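Tips for the playroom and the desk, taken home from an open day

In June I went to the open day at Ultevier, where a pair of robot arms was sorting and placing toy blocks on a table. I came for my son, who likes machines, but it was me who filled two pages of notes. The lady who presented, Séverine Chevalier, answered every question about cleaning and keeping order, even mine, which were not very technical.

Keep the middle of the table free

Ms. Chevalier told us that small things for later go to the side or into a cup, and only the work lies in the middle. At home I now do the same for homework and for crafts. The pencils stand in a cup at the back corner — never in front, where the elbow passes.

Tie the cables to what moves

A loose cable catches on everything. On the arms the cable follows the arm and is held with small cable ties. I did this with my desk lamp: two ties, not too tight, and a little loop left at the joint so it can bend. Cut the end of the tie flat, otherwise it scratches the hand.
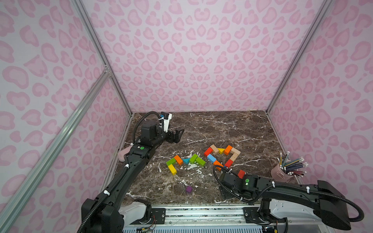

Wash wooden blocks the right way

Do not put them in water. Wipe with a cloth that is only damp, with one drop of dish soap, and dry them at once with a second cloth. Leave them 30 minutes on a towel before they go back in the box. For a sticky spot I use 400 grit sandpaper, very lightly, on unpainted wood only.

Wipe marble without vinegar

Vinegar and lemon leave dull marks on marble. Warm water and a soft cloth are enough for daily dust. For dried glue, lay a wet cloth on it for 12 minutes and lift it with a plastic card.

Put away in short rounds

The demonstration ran for 60 minutes with a pause in between, and in the pause the table was put in order again. We tried it with the children: play, stop, put away, play. It goes better than one big cleaning in the evening, but on rainy days we still forget.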